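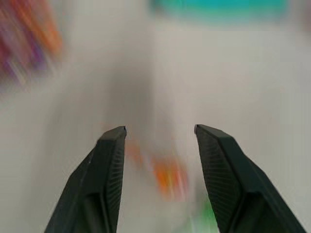

Ridged fingers, held apart. Dellwood, January.

Novelty lolly jars: frequently asked questions

We get a lot of messages about these jars, most of them hopeful. The answers come from Jennylyn Ocampo, who runs the sweet counter at Dellwood, and Dewanti Purba, who does our party hire and has washed more of them than she would like.

Do I really need a jar shaped like a hamburger?
No. A clean mug will hold lollies upright. The burger jar is a bit of fun for a party table, and if you think of it that way you won't be disappointed. The sellers who call it a "storage solution" are pushing their luck.

What are the holes in the lid for?
You push the stick through a hole and the lolly stands up on top, head in the air. It looks good in the listing photos, where every hole is full. At home you'll probably manage a few before someone starts eating them.

Do lollies stand up straight in it?
Some do. It depends on the stick. Thin plastic sticks can lean if the hole is a loose fit, and rolled paper ones go soft if they've been kept somewhere damp. Try one from the bag you mean to use before you fill the lid, and do it on the table where the jar will live, as a wobbly table makes every jar look worse. 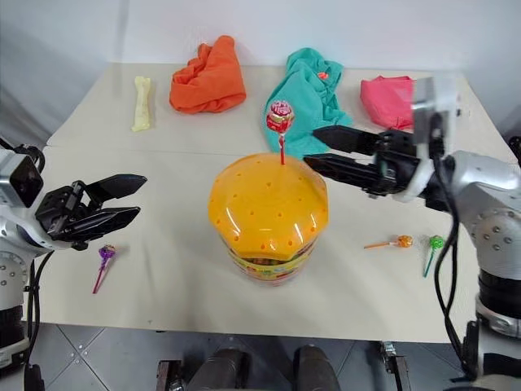
Burger jar with one lolly standing in the lid, others laid out in front.

The listing says it holds 200. Does it?
We doubt it. Flilberg print that number on their box and we have never got near it with wrapped lollies on sticks. Perhaps it's true of small loose sweets. Ask which sweets they counted.

Will a clear jar keep sweets fresh?
It will keep them visible, and that's a different thing. Wrapped lollies don't mind much. Anything unwrapped is going to go sticky under a lid full of holes, whatever the label says about "freshness". Keep it out of a sunny window too.

How do I clean the lid?
Warm water, washing-up liquid and a soft brush for the holes. Dewanti allows 10 minutes for it and says the rings of holes take most of that. Let it dry upside down on a cloth. We wouldn't trust the dishwasher unless the maker says so plainly, and several don't say either way.

Is it worth putting cloths on the table?
If you like colour, yes. Orange, teal and pink all go well enough with a burger. Just don't stand the jar on a bunched-up cloth, or it will tip the first time somebody tugs at a stick.

Which make do you recommend?
None of them strongly. The Tekness one has a better-fitting lid. The Hallgrímsson one costs more and we couldn't find the reason. Both have nearly identical blurbs, down to the same spelling mistake.

But it has 4,000 good reviews!
So it does. Read the ones written after a few months. Plenty of the early ones were clearly posted the day the parcel came.

Is it safe for small children?
Hard sweets and toddlers don't mix, and a cheerful jar makes the sweets more tempting. Put it up high and hand them out yourself.

Can I hire one for a party?
Yes, for up to 2 days, without the sweets. Please bring it back empty and washed, including the holes.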